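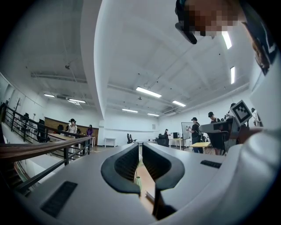
4. Cooking your first batch of steamed rice cakes

The Munudine steamer arrives with its trays nested inside one another, and this is the last time they will fit so neatly. Wash all of them in warm soapy water before you begin. The lid may go in the dishwasher. The base may not, however tempting it looks.

4.1 Preparing the batter

1. Soak 2 cups of short-grain rice overnight in cold water. Four hours will do if you only decided on rice cakes at lunchtime.
2. Drain the rice and grind it with fresh water until it pours like single cream.
3. Stir in a pinch of salt and leave the bowl somewhere warm, covered with a cloth, until bubbles show on top.

Note: A cold kitchen slows the batter down. Shouting at it does very little. An airing cupboard works better.

4.2 Filling and steaming

1. Pour water into the base up to the lower line. The upper line is for puddings (see section 6).
2. Brush each hollow of the tray with oil. Do the corners too, or you will be eating with a chisel.
3. Fill each hollow two-thirds full.
4. Stack the trays on the base, turning each one so that its hollows sit between those below.
5. Fit the lid, turn the dial to STEAM and set the timer to 18 minutes.
6. When the bell rings, switch off and leave the lid on for a further two minutes.
7. Lift the trays out by both handles, using oven gloves.

Caution: Steam leaves through the vent at the back of the lid. Point the vent away from yourself, your wallpaper and anyone you are fond of.

Caution: Never top up the base while the dial is on. The heater is rated at 2000 watts and does not care for surprises.

4.3 If the cakes are not right

Flat and heavy: the batter needed longer. Eat them with plenty of chutney and say they are a regional style.

Wet on top: the lid was put on crooked. Press until both sides click.

Stuck fast: go back to step 2 of 4.2 – slowly this time.

Error 77 on the display: the base has run dry. Switch off at the wall, let it cool and refill to the line.

Spare trays are sold by Gisler under part number 108.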